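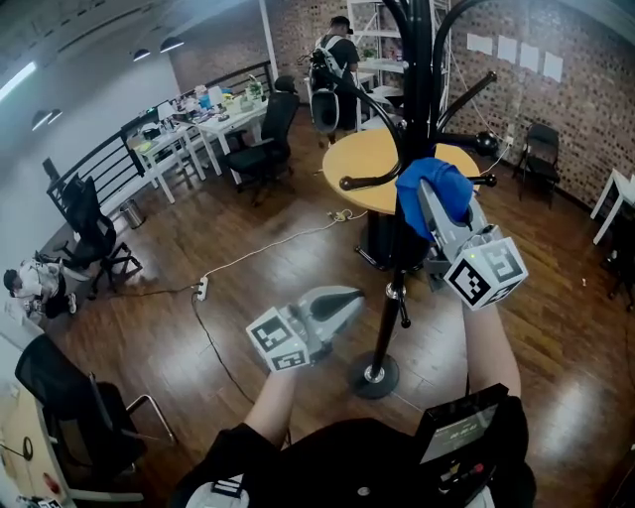
How long should a new starter wait before being given real work? One day, and the first piece should be small enough to finish before they go home.

Those two lines are my opening. Pause after them. The rest of these notes follow the slides in order.

Slide 2. Where this comes from
I looked after inductions at Cenlow for a long stretch and then did the same at Szekeres. Cenlow had 700 staff across several sites. Szekeres had 25 in one building. Say the two numbers and move on. People will want to know which was easier, and the answer is Szekeres, but leave that for questions.

Slide 3. The old first week at Cenlow
Day one was forms, a fire talk and a tour. Day two was the handbook. Days three and four were online courses. On day five they met their manager properly, if the manager was in.
The handbook had grown to 100 pages. Read out the contents list — don't rush it, the section on parking permits usually gets a laugh.

Slide 4. What people told us
We asked new starters at the end of their first month what they remembered from week one. Most of them remembered where they ate lunch and who they ate it with. Several couldn't say what their team did for the rest of the company. Very few mentioned the courses.
Don't make fun of the courses here. Somebody in the room will have written one.

Slide 5. What we changed
A desk, a login and a door pass ready by nine o'clock.
Lunch with the team on day one, paid for.
One real task, finished the same day. In accounts it was matching a supplier's invoices. In the stores it was checking a delivery against its order.
Handbook cut down to what you need before payday. Everything else went on the intranet.

Slide 6. The login problem
Spend some time on this one. At Cenlow the accounts were set up through Prostier, and a request needed three approvals. If one approver was on leave, the new person sat there with nothing to do. We moved the request to the day the contract was signed. It took from April to the end of the summer to get that agreed.

Slide 7. The Budutura site
Budutura kept the old first week for a while because their manager preferred it, so we could compare. Their new starters rang the help desk more in the first month and asked the same few questions. I would not lean on this too heavily — it was a small site and they had a different shift pattern. Say so.

Slide 8. Cost
The lunches for the first year came to £3,024. Leave the figure up while you talk. The finance people at Cenlow queried it once and then let it go. The time spent by managers was the larger cost and we never measured it well.

Slide 9. What didn't work
The buddy scheme. We paired people by department, and the buddies were often too busy or had only just joined themselves. At Szekeres we asked who wanted to do it and got fewer buddies, but they turned up.
The welcome video. Skip this if short of time.

Slide 10. Questions
If it goes quiet, ask how many people in the room had a working login on their first morning.
Handouts are by the door. The checklist is on the back page.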